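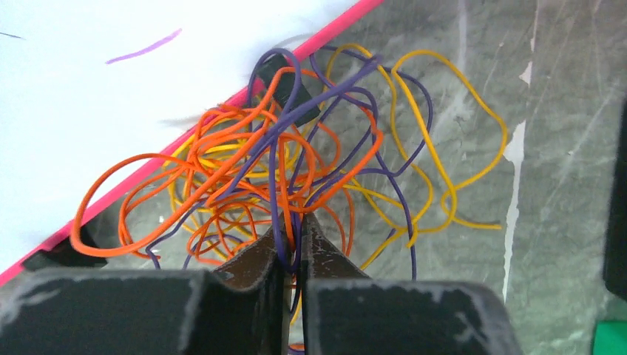
Chinyere Olatunji

**Plurerska gripper fingers, two-arm sorting cell – 2.5 out of 5**

Quick one, writing this between runs. Bought the set for tangle sorting, small bins, thin stringy stuff. Job sounds easy. Isn't.

Good first. Tips come to a real point and pinch a single strand. Black finish hides nothing, scuffs went pale fast, but grip was fine up to almost 500 cycles.

Then the fault. Left finger stopped letting go. Controller says open, finger stays shut, arm lifts and drags whatever it's holding across the table. Log has it 40 times in one shift. No alarm. That's my real complaint – a stuck grip should stop the arm and it dosen't.

Edges wear too. Chipped and rough along the top of one finger, and strands snag on rough edges. Filed it down, helped a bit.

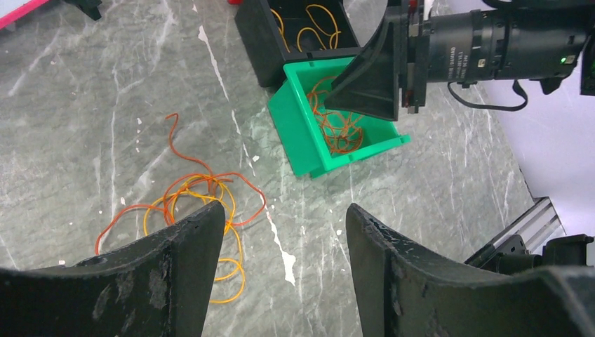 ## Safety stuff

Both arms can reach the same bin. Set the keep-out zone yourself, the default is way too generous. And don't put your hand in to free a strand with power on. Dineo did, got a pinched thumb. Hit the stop first, every time.

Support at Plurerska answered in a day, sent new firmware. Stuck grip still happens, just less. Would buy agian only if they add the alarm.
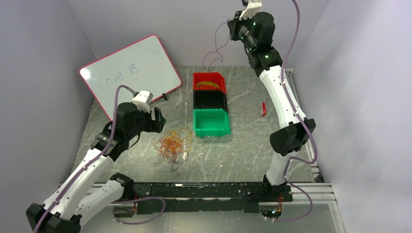 *Both arms over the work table, three bins in a column, pile on the left.*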